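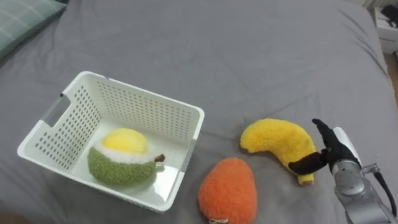
*White basket and plush fruit on the gray sheet.*

**Ticket 770 – league table wrong after replayed game**
Opened: 29/07/2018
Reported by: Oranuch Ruangrit (Binbridge FC)
Assigned: Vichien
Priority: high, playoffs seeding depends on it

**Problem as reported**
Binbridge v Zastcombe was stopped at halftime, lightning. Replayed in full, ended 2-2. Table now shows Binbridge with 12 games played, should be 11. Also has them down for a loss AND a draw. Goal difference off by one. Oranuch not happy, they dropped from second to fourth on the public page.

**08:40** – Confirmed on public page. Same in admin view so not a cache thing.

**08:55** – Pulled both match records. First one still has status "final", score 0-1. Ref's report clearly says abandoned. Someone at the ground must of hit Submit instead of Abandon on the phone app. Buttons are right next to each other, see old ticket 110.

**09:10** – Changed status to "abandoned" by hand. Saved OK. Ran table rebuild. No change. Ran it again, no change.

**09:30** – Tried deleting the first record. Won't let me, there's a yellow card attached to it (Zastcombe no. 6). Left it alone. Asked Wanpen if cards from an abandoned game still count. Don't want to wipe it and find out later it was his fifth.

**10:05** – Wanpen says league rule: cards stand, goals don't. So record has to stay. Fine.

**10:20** – Looked at the rebuild log. It skips any game older than 31 days unless you tick "full season". First game was before that. So it was never getting recounted, just carrying the old totals over. Unticked by default, no idea why.

**10:25** – Full season rebuild started on the test copy first. Slow.

**10:50** – Test copy done. Binbridge 11 played, the draw counted once, loss gone, back to second. Zastcombe lost the extra win, now fifth. Nakpan move up to fourth. Card still showing on the player page. Good.

**11:05** – Ran it on live. Same result as test.

**11:15** – New problem. Faltby top scorer list went from 9 names to 8. Panya checked, one own goal had been credited to their left back since the opening weekend and the full rebuild fixed it. So the new list is right. They will probaly email anyway.

**11:30** – Called Oranuch. She sees second place now on her end. Asked for the Zastcombe people to be told before they notice, Wanpen is writing to both clubs.

**Still open**
- "full season" box should be ticked by default. Ketsara to look at it
- move Abandon button away from Submit, or at least ask "are you sure"
- check December games for the same thing, there were some 12 called off for frost

Leaving ticket open until Zastcombe reply. – V.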